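3.2 旋转式线材展示架的结构与稳定性

图1 放置在白色泡沫板上的台式旋转展示架
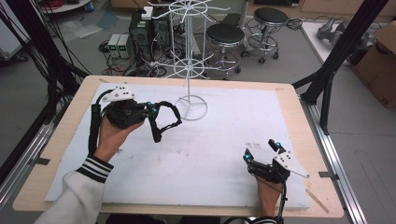 Emiliano Bravo 在读过本节的初稿以后提出，小商店的店主很少关心架子能挂多少件商品，他们更关心的是顾客转动架子的时候，架子会不会跟着在柜台上走。他认为，如果我们只报告承重，那么文章对实际使用的人帮助不大。我们接受这个意见，因此本节把讨论的重点从承重改为挂放的次序与底座的稳定，承重的数据只在必要的地方引用。

本节研究的对象是台式的旋转展示架，也就是放在柜台上、用来挂钥匙扣、发饰、小包装种子和明信片的那一类。落地式的展示架在第2节已经讨论过，它们的底座较重，有的还带轮子，问题的性质不同，所以不再重复。图1的展示架属于三脚底座的一种：底座由线材弯成，中间是一根细的立杆，立杆的中途有一个圆环，接近顶端的地方有向四周伸出的挂臂。这种形式在我们调查的商店里很常见，在 Flumham 的两条商业街上，多数的饰品店和文具店都在使用它或者与它相近的样式。

为了叙述方便，我们把展示架分为三个部分，即底座、立杆和挂臂。圆环在不同的产品上作用不完全一样。有的产品用它来限制下层商品的摆动，有的产品在上面再加一圈小钩，还有的产品只是用它来增加整体的刚度。在文献里，圆环常常被当作装饰而没有单独讨论，我们认为这样处理不够准确。在我们的试验中，去掉圆环以后，下垂较长的商品在转动时容易互相缠绕，特别是带链条的钥匙扣。缠绕发生以后，顾客一般会用力拉一下，这个横向的拉力比商品本身的重量更容易使架子倾斜。

3.2.1 调查的方法

我们在 Flumham 和 Aravena 两个地方访问了使用台式展示架的商店，一共得到121份有效的记录。每份记录包括展示架的大概样式、摆放的位置、所挂商品的种类，以及店主对使用情况的说明。访问的时间多数在上午，那时顾客比较少，店主愿意多谈。记录由两名研究人员分别整理，意见不同的地方再共同讨论。需要说明的是，我们没有要求店主回忆具体的倾倒次数，原因是在预备访问中，同一位店主前后的说法差别很大，这样的数字不适合用来比较。

商品的挂放由店主或者店员自己完成，我们只在旁边观察，不给任何建议。观察的内容主要是次序：先挂哪一臂，后挂哪一臂，补货的时候是从有空位的地方开始，还是先把剩下的商品重新分配。后来我们发现，补货的次序比第一次挂放的次序更值得注意。第一次挂放的时候，店员一般比较有耐心，会绕着架子一臂一臂地挂满；补货的时候往往有顾客在等，店员就只从面向自己的一侧挂上去。

3.2.2 挂放次序与偏载

我们把一侧明显重于另一侧的状态叫做偏载。对于三脚底座，偏载的后果与方向有关。如果较重的一侧正好在某一只脚的上方，架子仍然稳定；如果较重的一侧落在两只脚之间，倾覆的边线离立杆较近，稳定性就下降。这一点从几何上很容易理解，但是在旋转的展示架上有一个特别的困难，就是挂臂会转动，而底座不动。同样的偏载，在这一刻是安全的，顾客转动半圈以后就可能不安全。所以，告诉店主“把重的商品挂在脚的上方”是没有用处的，这样的建议我们在一些产品的说明书里也看到过。

比较合理的方法是对面挂放，即挂完一臂以后，下一件挂在与它相对的一臂上。当挂臂的数目是奇数的时候，没有正好相对的一臂，可以取最接近的一臂，差别不大。我们请 Plalten 的几位店员在两周内按照这个方法挂放和补货，他们的反映是，开始的时候不习惯，常常忘记刚才挂到哪里，几天以后就比较自然了。其中有一位店员建议在相对的两臂上贴同一种颜色的小贴纸。这个办法简单，而且不影响商品的陈列，我们在后面的试验里采用了它。

试验使用的负载是纸卡包装的发饰，单件质量相同，每个架子最多挂100件。在均匀挂满的情况下，所有的架子都可以平稳地转动。从一侧取走商品以后，有的架子开始出现轻微的摇晃，摇晃的程度与立杆和底座连接的松紧有很大关系。连接较松的架子，即使偏载不大，立杆的顶端也会有可见的摆动。店主们通常把这种摆动归结为“架子旧了”，其实多数只需要把连接的地方重新拧紧。我们建议把检查连接作为每次大量补货以前的固定步骤。

3.2.3 摆放表面的影响

摆放的表面也影响使用。线材底座与桌面的接触面积很小，在光滑的玻璃柜台上容易滑动；在较软的表面上，线材会稍微陷进去，滑动减少，但是长期使用以后表面会留下压痕。不少商店在架子下面垫一块布或者薄的橡胶垫。布的效果不稳定，如果布本身没有固定，架子会带着布一起转。橡胶垫的效果较好，缺点是容易积灰，需要经常擦洗。Aravena 的一家文具店把架子放在旧的鼠标垫上，店主对此很满意，我们测试以后也认为这是一种便宜而有效的做法。

底座的三只脚与四只脚相比，各有优点。三只脚的底座在不平的桌面上也能站稳，不需要垫纸片；四只脚的底座在各个方向上的稳定性比较接近，但是只要有一只脚稍微变形，整个架子就会晃动。考虑到小商店的柜台多数不是完全平的，而且架子常常被移动，我们倾向于推荐三只脚的形式，条件是脚的跨度不能太小。有些生产者为了节省包装的空间，把跨度做得比挂臂伸出的长度还小，这样的产品在偏载时明显较差，不适合挂600克以上的商品总量。

3.2.4 取用时的动作

顾客从架子上取商品，一般有两种动作。一种是先抬起再向外取，商品的挂孔沿着挂臂滑出来，对架子的影响很小。另一种是直接向下或者向外拉，多见于儿童和一只手拿着东西的顾客。挂臂末端的形状对动作有影响：末端向上弯得越多，商品越不容易自己滑落，但是顾客也越容易用力拉。Emiliano Bravo 在同一份意见里还提到，末端弯得太多的挂臂，会使店员在补货时也感到麻烦，结果是店员只补外面的几件，里面的旧商品长期留在靠近立杆的位置。我们的观察支持他的看法。在挂种子包装的架子上，靠近立杆的包装颜色常常已经变浅。

取用的高度也有关系。挂臂集中在上部的展示架，重心较高，而顾客用力的位置也高，两个因素同时对稳定不利。如果把较重的商品改挂在下层，情况会有改善，但是不是所有的架子都有可以挂放的下层。对于只有上部挂臂的架子，我们建议只用来挂纸卡一类的轻商品，把金属的钥匙扣移到墙面的挂板上。Fletlow 的一家礼品店按照这个建议做了调整，店主说柜台上因此空出了地方，可以放收款用的小盘子。

3.2.5 小结与不足

根据以上的调查和试验，台式旋转展示架在小商店中的问题主要来自补货时的偏载、连接的松动以及底座的滑动，其中前两项可以由店员在日常工作中解决，不需要更换架子。本节的不足有2点。第一，试验的商品种类较少，没有包括眼镜和围巾这样体积大而且形状不规则的商品。第二，我们没有考虑儿童反复转动架子的情况，而有几位店主认为这才是架子松动的主要原因。对于转动速度的影响，将在3.3节结合立杆顶端的摆动进行讨论。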